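Flerncombe Tennis Club open day

February 23, 2020

I had been meaning to get over to Flerncombe for years, and what finally did it was a leaflet through the door saying the tennis club was throwing its gates open for the day. I have played (badly, but with great enjoyment) since I was at school, and I do love a nose round somebody else's club, so I put my racket in the boot just in case and set off straight after breakfast.

The club sits behind the old station road and you would drive straight past it if you didn't know. There are 6 courts, two of them under a dome which went up last winter, and I must say the dome was the place to be, as there was a wind coming across the outdoor courts that made every lob an adventure. A very patient young coach was running a session for under-tens with the soft red balls, and I stood at the back with my tea far longer than I meant to. They were learning to rally over a low net and the rule was that you had to call out the score in a proper voice before you served. Some of them were marvellous at the calling out and couldn't serve for toffee, which reminded me strongly of my own doubles partner.

After that came a tour of the stringing room. The machine is a Golob, quite an elderly one, and the lady working it let us feel the difference between a racket strung at a middling tension and one strung good and tight. I have been telling people for years that I like mine tight. Having now hit a few with both, I like mine middling, and I shall have to own up to that at home!

Lunch was soup and rolls in the clubhouse, where the walls are covered in team photographs and honours boards. There is a whole corner given over to Wustau, the German club they are twinned with. The two have been swapping teams each May for 13 years, and there's a cup which goes back and forth and has a dent in it that both clubs blame on the other. One of the men who went on the very first trip told me it took them so long to find the ground that they played their opening match in their travelling clothes. Flerncombe have the cup at present, in a glass cabinet next to the tea urn, and they are plainly not looking forward to giving it back.

The afternoon was the exhibition match, mixed doubles under the dome, first to two sets. The home pair lost the first on a tie-break and then simply stopped missing. I don't think I have seen better volleying outside the television, and the visiting lady's backhand down the line got a round of applause from the whole bench, home supporters included. It went the full distance and ran well past the time on the leaflet, so the raffle was drawn in rather a hurry - I won a tin of Serkarura balls, which will do nicely for the spring.

They are raising money to resurface the two far courts, which have a crack along one baseline that will take your ankle if you let it. The day brought in £1160, and that was before the cake stall had been added up. I had contributed to the cake stall fairly heavily myself.

I did get my racket out in the end. There was an hour of social tennis for anybody who fancied it, and I was put in with three strangers who were kind about my second serve. By the time I got back to the car it was nearly dark and my knees had plenty to say, but I have already asked for a membership form.

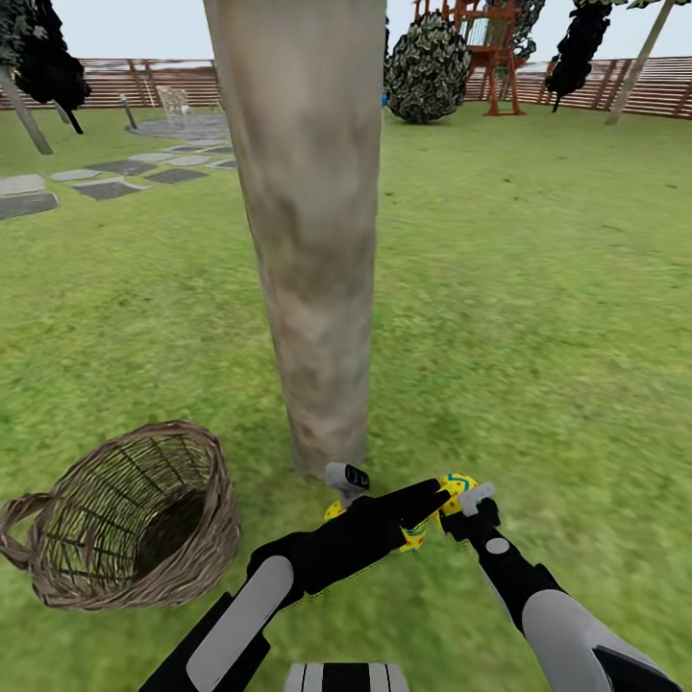

Can I play at Flerncombe without being a member?

Visitors can join the social tennis sessions for a small fee paid at the clubhouse, and the club will lend you a racket if you haven't brought one. For a court of your own you need to come as the guest of a member.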